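Week 5 handout — Automation on the job, who does what after

Bring this next time, we will use it in discussion. Slides are posted but they skip the part on Tedora so take notes here.

Start from last week
Task vs. job. A job is a bundle of tasks. Machines get bought for tasks. Almost every mess we look at this term comes from somebody upstairs treating one like the other.
Recall the mail room reading. Sorting went, the mail room did not. But the people left in it were doing work they had not been hired for and had not been paid for either.

Today: food work. Bakeries, hospital kitchens, catering lines. Why food?
— lots of small handling jobs, pick up, put down, turn, box
— soft stuff, sticky stuff, every piece a bit different
— low pay, high turnover, so the savings argument looks thin on paper and managers reach for other arguments (injuries, night shifts, hygiene)
— most of you have worked in it

Case 1: Tedora
Catering kitchen, cooks for schools and two clinics. 96 people on the payroll at the time of the interviews, nearly all on the floor. Brought in two-handed robots for the transfer tasks: item off one surface, into or onto something else. Trays, pans, racks.

What the company said before: no layoffs, less reaching, people move to "skilled stations."

What happened, by the workers' own account (interviews are in the reader, read Henao's twice):

Hernán Henao, line lead, 8 years in. Before the machines he walked the line and fixed things. Helped the slow station, moved people around, noticed when someone's shoulder was going. After, he mostly stands where he can see the screen. His words: "I used to look at hands. Now I look at a light and wait for it to go yellow." He did not lose his job. Pay went up slightly. He asked to go back to the old line and was told there was no old line.

Points from Henao to hold on to:
Watching is work. It tires you differntly. He says the walk to the bus was easier on the old job even though his back was worse.
He knows less about his crew now. Nobody wrote that down as a cost.
He is the one who gets called when the hand drops something. So responsibility stayed put and control moved. Underline this, it comes back on the exam essay.

Trygve Åberg, maintenance, came over from the packing side. Very different story. Likes it. Got 30 hours of paid training, can open the hand up and change a fingertip, says it is the first job where people come and find him for something he knows. Also says he is the only one on his shift who got the training, and that when he is off the line runs slow and people get blamed for it.

So, same machine, same building, two opposite accounts. Don't average them. Ask what each man got (time, training, say in the thing) and what he gave up.

Terms
Deskilling — the job keeps its title and loses the part that took learning.
Upskilling — opposite, but check who gets it. At Tedora it went to a very small group.
Leftover work — whatever the machine can't do, handed to whoever is standing there. Usually odd bits: wiping, straightening, picking up the one that fell over. Makes for a choppy day.
Pace — who sets it. Line? Person? Software?
Handover — the spot where a thing passes from machine to person or back. Most trouble is at the handover. Most of the injuries too, see Mosquera below.

Why small handling tasks are the ones to watch
Think about putting a frosted cupcake in a pan. A new hire gets shown once. You hold it low, by the cup, you don't press, you set it down upright, you go get the next one. Nobody calls this skill and there is no line for it on the pay scale.
Now try to write it down for a machine. Where do you touch it? How hard? What if it's on its side already? What does the other hand do meanwhile? A worker steadies the pan or pulls the next tray over without thinking. All that has to be decided by somebody.
That is a point about work, and about pay. When a company puts serious money into getting a machine to do a thing that it has always called unskilled, it has told you something about the thing.

A lot of this gets tried out in simulation first, on a computer-made counter with computer-made pans. Cheap, no wasted food. But ask who was in the room when the task got drawn up. At Tedora: engineers, a manager from the head office, no one off the line. Henao saw it when it was done. He says he could have told them in five minutes that people work with both hands going.

Case 2: Mosquera
Shorter. Bakery, family run until it was sold. Put machines on the night shift only, kept people on days. Idea was nobody wants nights anyway.
Turned out some people very much wanted nights: parents, people with a second job, people who got the night bonus and had rent figured on it. Night crew got offered day shifts at day pay. On paper zero jobs lost. In the pay envelope, a cut.
Second thing. Day crew comes in at 6 a.m. and finds whatever the machines left. Some mornings fine. Some mornings a rack of stuff set down a little wrong and an hour of leftover work before the real shift starts. Nobody to ask what happened. When there was a night crew you got told at the door, "oven two is running hot, watch the rolls." That talk at the door was a handover and it was never in anyone's job description so it was never replaced.
Injuries: fewer shoulders, more cut and pinched fingers, mostly from people reaching in to fix a thing fast before the machine came back around. Ask yourself why they were in a hurry.

Case 3: Cloreck
The one that went better, or at least it's the one people argue about. Hospital kitchen supplier. Before buying, they had floor workers list every task on their shift and mark the ones they would be glad to lose. Then bought for the top of that list. Heavy lifting and the freezer work, mainly. Decorating and plating stayed with people because the crew wanted it.
90 days of trial with a written right to stop it. They did stop it once, for the freezer unit, and restarted after changes.
Not a fairy tale. Fewer new hires afterward, so the list was made by people who already had jobs there. Who speaks for the ones who never got hired? Zamar (the union-side reading, short, it's the second one in the packet) goes hard at this. I think Zamar is right on hiring and too quick on the trial period. You may think otherwise, say so in section.

Putting the three next to each other
Tedora — bought first, told the floor later, training for few.
Mosquera — moved the machines to the hours management thought were empty. Lost the night bonus, lost the talk at the door.
Cloreck — asked first, trial with a stop right, slower hiring after.

Common to all three: nobody was fired on the day the machine arrived. If you only count firings you will see nothing. Look at hours, pay, pace, training, who gets called, who gets blamed, who gets hired two years on.

A note on "the robot works alongside people." You will see this sentence in every brochure. Push on it. Alongside doing what? At the same counter, at the same time? Can the person stop it? Can the person slow it down? Does the person know what it will do next? At Tedora the answer to the last one was no for the first few weeks and people worked leaning back. Åberg noticed this, he says you could tell who trusted it from how they stood.

For section
Pick one job you have had. List the tasks, the small ones too. Go down to the level of pick up, turn, set down. Half a page.
Mark which you'd be glad to lose. Mark which ones gave you a reason to talk to somebody.
Do those marks overlap? Bring it on paper please, phones are a pain to pass around.

Then with a partner: take one task off the list and write out what two hands do in it. Left and right seperately. Most people find one hand hard to describe, they say "it just holds." Write down what it holds and when it lets go. If it's doing nothing, put that.
Last part, look at the picture on the end of this handout and do the same for those two hands. Then say what a person working that counter would be doing next to them, and whether you'd want that job. A few lines is plenty.

Reading for next week
Henao interview again, pages on the yellow light
Zamar, all of it
Mosquera shift tables, just skim, but look at the night column

Paper topics due in my box by 4 p.m., one paragraph. If you're writing on a place you work at now, change the name and come see me first.

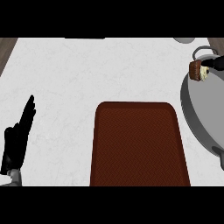 Fig. 1. Transfer task in simulation. Right hand holds a cupcake over the pan, left hand empty.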